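Open shelving

Open shelving is any set of shelves without doors, used for storing and showing household things. It is one of the oldest kinds of furniture still in daily use, and one of the most adaptable - the same plain unit can hold books in a study, plates in a kitchen or folded sweaters in a bedroom.

Early shelves were simple boards set into a wall or resting on pegs. Freestanding units came later and had a wonderful advantage: they could move with the household. Many people now start with a low unit of two shelves and add a taller one as their belongings grow.

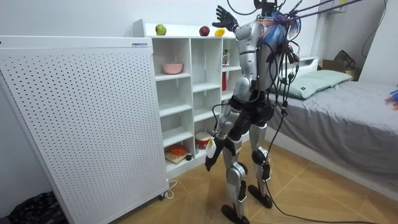
Small bedrooms are where open shelving really shines. With no doors to swing out, a unit can stand close to a bed or desk, and pale finishes help it blend into the wall. Designer Rahel Hubmann, whose Gasser range came in six heights, argued that the top shelf should sit within easy reach of its owner. Her notes on spacing are still a delight to read, and suggest a gap of 32 centimeters for most large books.

Dust is the main drawback. Heavy loads are another, as long boards can sag in the middle over time. Tall units should be fastened to the wall, especially in homes with children, and the heaviest items kept near the floor.

See also: Bookcase, Cupboard, Wall bracket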